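Prulex reports folate losses in stored flour premix

Prulex, a maker of vitamin and mineral premixes for flour mills, has released stability results for the folic acid in its standard bakery blend. The work was done at the company's Erkwood plant and covers a full year of storage under three sets of conditions. The main finding is that folic acid held up well in sealed bags and poorly in bags that had been opened and folded shut.

Folic acid is the synthetic form of folate, also called vitamin B9. It is more stable than the folates found naturally in leafy vegetables and beans, and for that reason it is the form normally added to flour. It does break down under light, and it can react with other ingredients in a blend when moisture is present. Riboflavin is a known problem in this respect, as it speeds the breakdown of folic acid in light. The Prulex blend contains both, along with thiamin, niacin and reduced iron.

A total of 781 samples were tested. They were drawn from production lots packed in lined paper bags and held in a cool room, in an ordinary warehouse, and in a warm, humid chamber. Folic acid was measured by liquid chromatography at the start and then at monthly intervals. The method was checked against a second procedure, a microbiological assay, on a smaller set of samples.

In sealed bags, the folic acid content stayed within the label range in the cool room and the warehouse for the whole period. The humid chamber gave lower readings from the fourth month on, although most lots were still above the declared minimum at the end. In opened bags the decline began earlier. Lots kept open in the humid chamber fell below the minimum before the halfway point, and the spread between samples from the same bag was wide.

Tahira Lashari, who led the study, said the spread mattered as much as the average. "A mill doses by weight. If the top of the bag has lost folate and the bottom has not, the flour will vary from one batch to the next even when the feeder is set correctly," she said. Samples from the top layer of opened bags were also slightly darker and tended to clump.

The company has made two changes as a result. The bag liner is now a heavier film supplied by Lodar, with a closure that can be resealed. The shelf life printed on the bag has been split into two figures, one for unopened bags and a much shorter one for bags in use. The blend itself has not been changed.
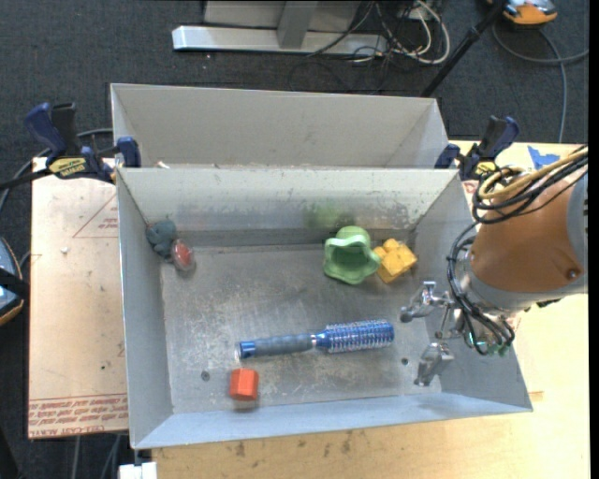

Elias Hourani, technical manager at the Ostrowski mill, which buys the blend, said the shorter in-use period would require some adjustment. Smaller mills may take several weeks to empty a bag, and the new limit means ordering smaller packs. The mill already tests its flour for iron as a quick check that the feeder is running, but an iron reading says nothing about whether the folic acid has degraded. He said the mill would begin sending flour samples out for folate analysis each quarter.

The study did not look at losses during baking, or at finished flour held in retail packs. Prulex said work on stored flour is expected to start in December, using the same chromatography method and the same three storage conditions.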